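Friday, bench 2 — handheld unit, continued

Started late, 2 pm or so, Subbarao had the good table until then. Carrying on from where I left the Jarkell handheld on the shelf. Still no proper manual for it, only the folded sheet, and the sheet is for the older firmware so the menu order is wrong.

Aim for today: get it to log against the counter without dropping entries, then hand it off to Petville before the end of August. They want the readings as a plain list, no colour coding, no charts. Fine by me.

First run. Count on the handheld 3,538, count on the Tarnus box upstairs 3,867. Should match. Gap is too big to be a missed press here and there. Wrote both down, cleared the handheld, went again. Same sort of gap second time but I forgot to note the figure before clearing (idiot). Don't count that run.

Things tried:
fresh cells — no change
other lead, the short grey one — no change
display dimmed one step — no change, easier on the eyes though
auto-sleep off — this might be it, see below

Auto-sleep cuts in after around 30 seconds. If it sleeps partway thru a batch I reckon it drops whatever is sitting in the buffer. Would fit a handheld count that is always low and never high. Not proven. Need a full batch with sleep off and then one with it on, same operator, same pace, nothing else changed.

Cleared most of the table for the next go. Small parts into the red-lid tubs so they stop rolling about.
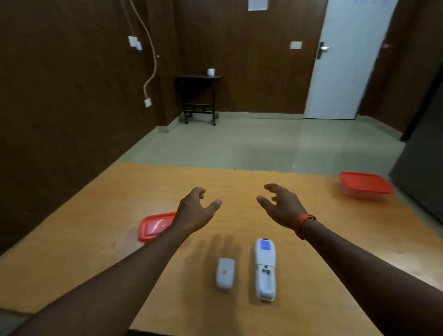 Bench, Friday arvo. Handheld, small white block to its left, red-lid tubs out to the sides.

Note on the tubs. Please put the lids back on properly, all corners, not just pressed down in the middle. Found one half open on Tuesdays shelf with grit in it and had to tip the lot out and sort it again. If the label has come off write a new one, don't guess. Soler brought over a roll of the removable ones, top drawer, left of the sink.

Subbarao Acharya thinks the buffer idea is half right and the lead is also suspect. He's seen the grey ones go dodgy near the plug and still pass a quick wiggle test. Will swap in a brand new one for the long batch — but after the sleep test, otherwise we've changed two things and learnt nothing.

Buttons on the handheld are stiff. Press and hold until it beeps, a quick tap doesnt always register. Worth adding to the sheet before it goes to Petville or they'll be on the phone the first morning.

To do
— sleep off, full batch, write the number down BEFORE clearing
— sleep on, same again
— new lead
— ask Soler for the current sheet
— email Petville re list format, commas or tabs

Stopped at 5. Handheld back on the shelf, sleep still set to off, leave it that way pls.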